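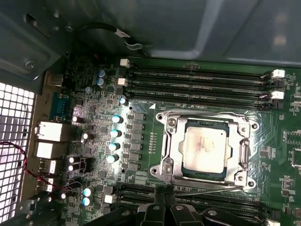 Workshop Tips > Computers & Electronics

August 26, 2026 | By Graça Gouveia | 6 min read

Cleaning Old Thermal Paste Off a Processor

Thermal paste dries out. In a computer that has been running for years under a desk, what used to be a soft layer between the processor and its cooler can turn into something closer to chalk. If you take the cooler off for any reason, even to blow the dust out of the fins, the old paste has to come off and new paste has to go on. You can't put the cooler back down on the old layer and expect good contact.

What you need

Isopropyl alcohol, 90 percent or higher. The 70 percent kind from the drugstore has more water in it and dries slower. It will do in a pinch if you wait longer.
Coffee filters or lint-free wipes. Paper towels shed.
Cotton swabs for the edges.
A plastic card you don't mind ruining.
A fresh tube of paste. I use Plonska gray, but any non-conductive paste from a known maker is fine.

Before you take the cooler off

Run the computer for a few minutes, then shut it down from the menu. A little warmth softens the paste. Switch off the power supply, pull the cord, and hold the power button in for a few seconds. Touch bare metal on the case before you reach inside.

Unplug the fan from the board. Loosen the cooler screws a couple of turns each, going corner to corner, and don't take any one of them all the way out first. When they are all free, twist the cooler gently left and right until it lets go. Do not pull straight up on a cooler that is stuck. On some sockets the processor can come up with it, and pins get bent that way.

Leave the socket closed

Most of the cleaning can be done with the processor right where it is, with the load plate down and the lever latched. The plate holds the chip still and covers most of the parts you don't want to get paste on. I only open the socket if paste has run under the plate, and on a board with pins in the socket I try hard not to. Those pins are very fine and one swab thread can catch them.

Wiping

Scrape off the thick part first with the plastic card, held nearly flat. No metal blades. Then dampen a folded coffee filter with alcohol (damp, not dripping) and wipe from the outside of the metal lid toward the middle. Wiping outward pushes paste into the gap by the plate. Refold to a clean part of the filter often. It takes more passes than you'd expect, and the last haze is the slow part. A faint pink or gray smudge usually means there is still a film on there. Put a fresh damp filter on it for a minute, then wipe again.

Use the swabs along the edges of the lid. If paste has gotten onto the board, dab it with a damp swab and lift it. Don't scrub, the small parts near a socket can be knocked off.

Clean the bottom of the cooler the same way. People forget that one.

Let both surfaces dry for a few minutes before the new paste goes on.

New paste

A blob the size of a pea in the center is enough for an ordinary desktop chip. The big server and workstation processors have a much larger lid and need more, either a larger X or a thin layer spread with a card. Set the cooler straight down, and tighten the screws a little at a time, corner to corner again, until they stop. Plug the fan back in. I have forgotten it twice.

While the case is open

If you're pulling memory, do it before the cleaning so you have more room for your hands. Write down which slots the sticks were in. Boards with two banks of slots are picky about the order, and the manual is not always easy to find for an older machine. Canned air in short bursts will clear empty slots. Hold fan blades still with a finger while you blow.

Reader note

Américo Prata wrote in April to say he uses Feleck orange cleaner for the first pass on paste that has gone hard, and alcohol for the second. That works, but citrus cleaners leave an oily film, so don't skip the alcohol.

Tags: computer repair, thermal paste, cleaning, desktop maintenance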